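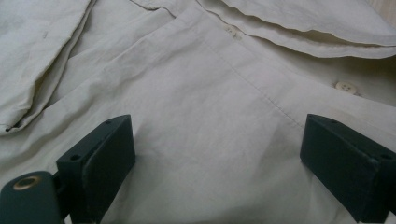 Beige cotton, a line of topstitching and a button with four holes.

The shirt pages

By Bhavana Mudaliar

When I said in the last newsletter that I would write something about folding short-sleeved shirts, I thought I'd get a polite silence and could quietly write about stain removal instead. I got letters! Quite long ones, too, including a lovely two-page note from Ásdís Gunnlaugsson in the Omis building, who has been folding shirts for the front desk since before I learned to iron and who disagrees with me about nearly everything from the collar down. So you are getting the folding piece after all, with her corrections mixed in, and stain removal will have to wait until March (please keep sending me your questions about turmeric, I am saving them all).

For those who have joined Kurian recently, a little background. The linen room at Bundovo sends out clean shirts for all our houses, and this past year 474 of them came through on the short-sleeved side alone. I only know that because we switched over to the Folteck order sheets and the total is now printed at the bottom, in bold, where I can't avoid it. Most of those shirts are cotton, and most of them are some kind of beige or khaki. I used to think of beige as a dull color to work with. After a few years at it I've grown fond of it, and I like how it changes while you smooth it, sort of putty in one place and cream in another and then nearly green near a window on a gray afternoon. Cotton does show every crease you give it, of course. It's a very truthful cloth and I wish it were less so before breakfast.

Let me begin where I always begin, with the buttons. I do up the top one, then every other one going down, and then the last. Ásdís does every single one. Her view is that a shirt with all its buttons closed keeps its shape on the shelf for as long as you like, and mine is that I have a whole cart to get through and whoever puts the shirt on has to open them all again anyway. We went back and forth on this and agreed that her way is right for anything going into storage and mine will do for the shirts that go straight back upstairs. While you are down there, give each button a gentle tug. If one wobbles, don't tell yourself you'll remember it later. Put a pin with a scrap of red thread through the collar and set the shirt on the mending pile. We keep a jar of spare cream-colored buttons next to the big scissors, and the four-hole ones are toward the bottom, so do dig a bit.

Next comes the laying out, and I think people rush this more than any other part. Give the shirt a good shake by the shoulders first, outdoors if you can manage it, or in the hallway if it's raining. Then put it on the table with the collar away from you. I start front side up, just for the smoothing, so that I can see the placket and get it lying straight. Run your hand down it from the collar to the hem, slowly, with your palm flat. The front edge carries a double row of cloth and the stitching can pull it into a little wave, and a wave that you fold over will still be there when the shirt comes out of the drawer. Take hold of the top and the hem and pull very lightly, and it will usually settle.

The hem is the stubborn bit. It likes to bunch up and gather toward you, especially on a narrow table, and you'll find you have a beautifully smooth chest and a sort of crumpled tail at the front edge. Walk around to the other side if you need to and draw it out from there. I say walk around because I used to lean across, and my back has asked me to pass that along.
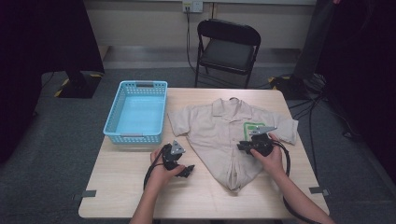
Sleeves are where short-sleeved shirts behave differently from long ones, and I'd say they are easier, though they have their own tricks. Spread both of them out to the sides before you do anything else, and look inside the openings. A sleeve that has dried doubled over will hold that fold in a thick little roll, and you want to open it out with your fingers and flatten the hem between your thumb and the table. If it won't go flat, a quick touch of the iron is faster than arguing with it. Then turn the whole shirt face down, keeping the collar at the far side, and smooth the back once from the middle outward.

From here I make four folds. The left side comes in toward the middle, with the fold line running from halfway along the shoulder right down to the hem, and the sleeve goes along with it and lies flat. If the sleeve pokes out past the center, turn it back on itself so it sits inside the edge. The right side comes in the same way. Then the bottom third goes up, and then up once more so the hem tucks just under the collar. Turn it over, give the collar a pat, and there you are with a neat rectangle and the buttons on top.

Ásdís makes her last fold shorter so that the hem stops a good two inches below the collar, and I have to admit (she'll be reading this) that hers stack better. The thickness doesn't all pile up at one end, and you can build quite a tall stack before it starts to lean. I have been trying it her way for around a month now, and my shelf looks a great deal calmer.

A word about shirts with something on the chest. If there's a patch or a printed design, try to keep your fold lines away from it, even if it means bringing that side in a touch less than the other. Nobody is going to measure your rectangle. A crease through a stitched patch is the very devil to get out, and with printed ones a hard fold in the same place time after time will start to crack the surface. When you press these, turn the shirt inside out or lay a thin cotton cloth between it and the iron. An old pillowcase cut in half is perfect, and there are several in the drawer under the radio.

Now for baskets, a subject on which I received more mail than I did on collars! I'm a great believer in having a basket up on the table with you, at your left hand if you are right-handed, so that you aren't forever bending. I like the light blue plastic kind with the little square holes in the sides. They let the air through, they wipe clean, and the handle slot is wide enough for all your fingers. What I would ask is that a finished stack goes in flat, collars alternating left and right, and that you stop before the pile reaches the rim. I know it's tempting to squeeze in one more. The one on top always suffers for it.

A few of you asked about rolling. I roll for suitcases and I roll my own T-shirts at home, and I won't hear a word against it for either purpose. For a buttoned shirt with a proper collar I still prefer it folded. The collar has to go somewhere, and in a roll it tends to end up bent backward like an ear.

If you'd like to see all this done in person, Ásdís and I will be at the long table in the Bundovo linen room on 5 December 2019, from after lunch until the kettle wears out. Bring a short-sleeved shirt of your own, as wrinkled as you please. There will be ginger cookies and a small iron, and she has promised to bring her mother's wooden collar press, which I have been hearing about for years and have never once been allowed to touch.

Notes for the March piece can go in my tray by the linen room door. If you are sending a scrap of stained cloth along with your question, please put it in an envelope and write on the outside what the stain is, or what you think it is.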